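The Woman Who Wants You to Sort Your Button Tin

Nermin Uçar talks fast and moves faster, and by the time I have my coat off she has already put three buttons in my hand and asked me which one is the oldest. I guess the brown one. Wrong! It's the little grey one with the crooked holes, and she is so pleased to tell me why that I forget to be embarrassed.

"Look at the holes," she says. "Somebody drilled those by hand, one after the other, and the drill wandered. You can feel it with your thumbnail. The brown one is lovely, but it came out of a mold with hundreds of brothers."

She has been collecting, sorting, swapping and giving away buttons for 16 years, first from a spare bedroom and now from a long narrow shop on the main street of Potia, between a bakery and a place that fixes bicycles. The collection stands at 3419 different buttons, and she knows the number because she writes each new one in a ledger (a proper one, with a red spine) before it is allowed into a drawer.

I ask how it started, and she laughs.

"With a coat! I bought a green wool coat at a church sale, and it had five buttons on it and a space where the sixth should have been. I thought, easy, I'll find a match by the weekend. It took me two years. By then I had so many that were almost right, and I couldn't bring myself to throw them out."

The match came from Oranuch Suksawat, a tailor in Dasby, who had the very same button in a jar on her windowsill. The two women have been friends ever since, and Oranuch now comes over every month to teach mending at the big table in the back of the shop. She happens to be there on the day I visit, turning up a pair of trousers, and joins in without looking up from her needle.

"She wrote me a letter with a drawing in it," Oranuch says. "A drawing of a button, life size, both sides. I thought, this person is either a crook or my new best friend."

What I hadn't expected is how much of Nermin's week goes to other people's buttons. Families bring her tins and jars from a grandmother's sewing room, usually a little sheepishly, and ask if there's anything good in there. She hates the question, in the nicest possible way.

"It's all good," she says. "People want to hear there's one worth 300 dollars at the bottom. Maybe there is, I've seen it happen. But then you find four tiny ducks off a baby's cardigan, and the mother starts crying, and the baby is a plumber now with a beard. What's the price on that?"

Her favorites change by the hour. While I'm there they include a glass one with a gold rim, a set from the old Van Loon coat factory with a ship stamped on the front, and a big orange plastic thing from a Prestier raincoat that she calls the traffic light. Shell buttons get a drawer to themselves. She shows me how to tell shell from plastic by touching it to your cheek, where the shell feels cold and stays cold a surprisingly long time. I try it with nine or ten of them. I could have gone on all afternoon.

So how should a beginner tackle a tin? She has firm views on this, and they begin with tipping the whole lot out on a tray with a rim ("a rim, please, or you'll be finding them under the stove until Christmas"). Then you sort, and you don't sort by color.

"Everybody goes for color, it's the first thing the eye wants. But color gives you thirty little heaps and no room for your elbows. Go by what they're made of. Metal, shell, glass, plastic, and you're nearly there. Wood and leather can share. Open containers, low enough to see into, and your big tray in the middle where both hands can get at it."

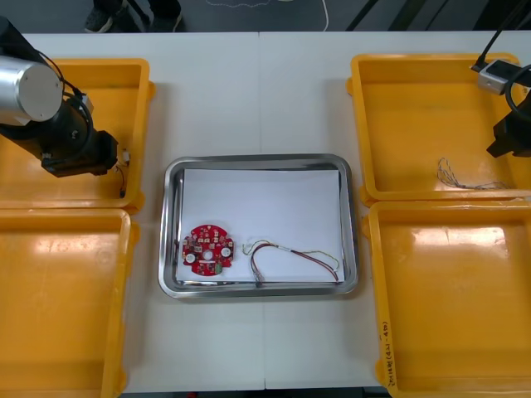

Washing, and when not to

Ask Nermin about cleaning and she pulls her chair closer. Plastic can have lukewarm water and a drop of dish soap, then a towel, and that's the end of it. Metal stays dry and gets a soft brush. Fabric-covered buttons are left alone entirely, and so is anything with glued-on stones, because the glue gives up long before the dirt does.

"I ruined a whole card of them my first year," she says. "Beautiful blue stones, all at the bottom of the sink. I still have the card. I keep it over the tap."

Oranuch wants it added that you should always sew a spare inside the hem, and that thread wants a run through beeswax first. Nermin nods at this as though it were scripture.

The green coat is hanging by the door when I leave, all six buttons on it. She lets me try it on. It's too big for me and very warm, and she has slipped the grey button with the crooked holes into my own coat pocket, where I find it on the bus.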